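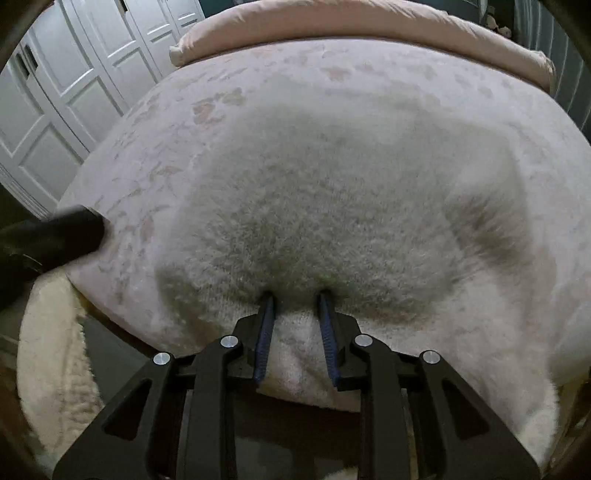
Gestdale Recipe Cards: Simple Meals for Young Cooks

Version 2, Nov 11, 2018

What is in this data set

The set holds 2,000 recipe cards used in cooking lessons for children in the Gestdale area. Each card is one record. The cards were written by the teachers of the Soltden after-school kitchen and typed into a table at Jardine, where the lessons for older children are held. The language of all cards is English, also when the dish has a name from another language.

Files

recipes.csv contains one row per card.
ingredients.csv contains one row per ingredient, joined to the card by card_id.
notes.txt contains the remarks of the teachers, with no fixed form.

Fields in recipes.csv

There are 13 columns. The most used are these:

card_id: text, never empty
title: the name of the dish as the children see it
min_age: youngest age for which the teacher would give the card
minutes: time from washing hands to serving, cleaning up is not included
heat: none, oven, stove, or both
knife: yes or no. A butter knife is counted as no.
adult_step: the number of the first step that an adult must do, empty if there is no such step

The remaining columns are explained in the first lines of notes.txt.

Changes from version 1

Soups were moved out of "main dish" and have now their own category. Cups and spoons are kept as on the card, and a second column with grams was added in October. We weighed the flour and the oats ourselves. For chopped vegetables the grams come from a table made at Lunier, and they can differ from your kitchen.

Known problems

Allergens are marked only for milk, egg, nuts and wheat. Please do not use this field to decide what is safe for a child. Read the full ingredient list every time.

Some cards exist in 2 forms, one for a small group and one for a full class. They have different card_id but the same title, so a search by title will return both.

The field min_age depends very much on the teacher. One teacher gives the grater at six years, another one at nine, and we did not correct this.

Use

You may copy and print the cards for lessons without payment. If you change the quantities, please change also the title, so that the two cards are not mixed later.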